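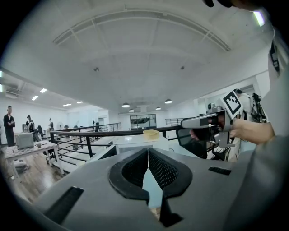
Evenia Tournament Pass, for players and small clubs

One pass, all the games on the Evenia platform, no separate sign ups. Buy it once, link your game account, play. Matches are found by skill level and the result goes on your profile when both sides confirm it.

What you get:
- entry to every open ladder, 3 new ones each month
- team slots for up to 6 players, subs included
- match history and stats, going back to your first game
- private rooms for club nights (ask first, they fill up)
- 700 starter points, added when the account is linked

Points are for entry fees and profile extras only. Can't be cashed out, can't be sent to another player. Unused ones carry over as long as the pass is live. If it lapses they're frozen, not lost, renew and they come back.

Works on Windows and Android. iPhone version not ready, sorry, we said March and missed it. Browser version is fine for checking brackets and chat but you cant queue for a match from it yet.

Club version (Bunley). Same pass but one person pays for the lot and gets the admin page. Add or drop players whenever, set your own match times, hide the chat if you've got younger members. Salholm league runs on this, so if you're joining them pick Bunley at checkout and not the single pass. We can swap it for you if you get it wrong but it takes a few days.

Payment: card or voucher. Pass runs for 9 months from the day it's linked, not the day it's bought, so fine as a present. Refunds up to the first ranked match. After that no, except where the fault is ours.

Old test accounts: log in with the same email, your name and rank are kept. Points from the test are wiped, as per the terms back then.

Not got your code? Check the junk folder, then write to support with the order number. Please dont order twice, it only makes it slower to sort out.

Page updated 29 August 2022

Contact | Terms | © Romaniuk Games | Back to top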